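**Workshop notebook, Evness shared workshop**
Bench build: two-arm cell, cube handling
May 22, 2021
Entry by Sioned Skyrme. Read and countersigned by Stavros Mujić.

Present: S. Skyrme, S. Mujić, Loan Đồng (morning only).

The purpose of the session was to continue work on the numbered-cube task in simulation before any further hours are spent on the physical arms. The room model is the kitchen layout prepared by Loan. The task remains as agreed: take up one numbered cube, hold it clear of the table, and set it down on the low black block.
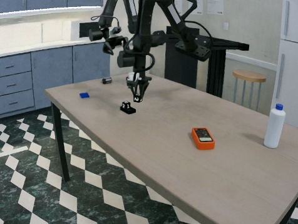
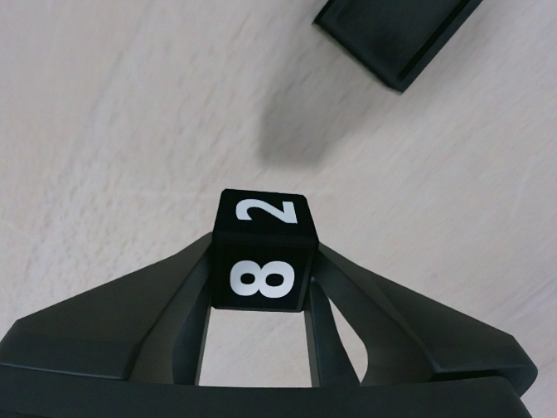 **Settings.** Finger closing speed was left at the value entered by Rigoberto Usuga in December. Contact friction was lowered by one step at the start of the session. The physics rate was held at 500 Hz throughout. The arm description file is the Wirninau revision; the older Billville file is still in the shared folder and should not be loaded, as its wrist offset is wrong.

**Runs.** A batch of 36 runs was completed before lunch. Of these, 20 were logged as good by the script. Four of the remainder ended with the cube turned in the fingers during the lift, and these are to be replayed individually. The others stopped on the joint limit at the shoulder and are attributed to the start pose.

**Observations.**

- The log records cube position but gives no rotation. A cube set down with the wrong number uppermost is therefore passed as good. Stavros has been asked to add rotation to the log.
- The order of the numbers on the cube model has not been compared with the printed cubes. Until this is done, no result that depends on the numbers should be quoted outside the workshop.
- The wrist view is adequate for reading a numeral lying on its side. It was agreed that the reading script should accept all quarter turns.
- Cable shapes are for appearance only and take no part in collision. The real cables do catch, and the physical cell must be run at reduced speed until they have been clipped back.

**Physical cell.** No powered work was carried out. Loan re-tightened the base bolts and returned the torque driver to Xuân Cao. The spare finger pads ordered through Triệu have not arrived.

**Actions.**

1. S. Mujić: rotation in the log; remove the Billville file.
2. L. Đồng: compare cube model with printed cubes.
3. S. Skyrme: new start pose, then repeat the full batch with friction restored to its former value.
4. R. Usuga: confirm whether the December closing speed was measured or estimated.

Bench booking for the next session is still to be confirmed with Xuân. Run files are saved under the Evness folder, sorted by batch.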